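**Cuaderno de taller -- noviembre, jornada de puertas abiertas**

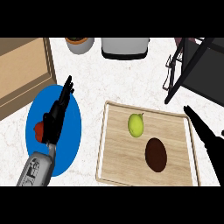
*Simulación de la encimera: brazo izquierdo sobre el plato azul, el derecho junto a la bandeja.*

Abrimos a las 10:00 con la demo en el simulador, porque la celda real seguía con el armario eléctrico desmontado. Al cartel de la entrada, que prometía «robots en directo», le añadí «(simulados)» a rotulador. Quedó torcido.

Pasaron 68 visitantes según la hoja de firmas, incluidos dos que firmaron como Felia y Memport y que sospecho que son el mismo señor. Los de Pretorius vinieron con corbata y preguntaron por el tiempo de ciclo. El resto preguntó por la pera.

Notas sueltas:

- La escena de la fruta gusta más que la de los tornillos. Llevamos un año puliendo la de los tornillos.
- Debate largo con una señora sobre si lo marrón de la bandeja es aguacate o patata. Miré el nombre del modelo en la biblioteca: `oval_02`. No le satisfizo.
- Un niño quiso saber por qué hay una silla al lado de la comida. Bheki Potgieter le habló de distractores visuales durante unos diez minutos. El niño aguantó siete.
- Kullow se quedó colgado al pasar de 50 episodios seguidos. Reinicié con cara de que tocaba reiniciar.
- El mármol brilla demasiado en el proyector. Bajar el especular antes de la próxima.

Pendiente:

- [ ] Revisar la espera del brazo derecho. Ahora mismo el umbral está en 3000 ms y el público cree que se ha roto -- yo también, la primera vez.
- [ ] Ponerle nombre decente a `oval_02`.
- [ ] Devolver el alargador a los de la planta 2.

Bheki quiere repetir en primavera con la celda de verdad. Le he dicho que primero el armario.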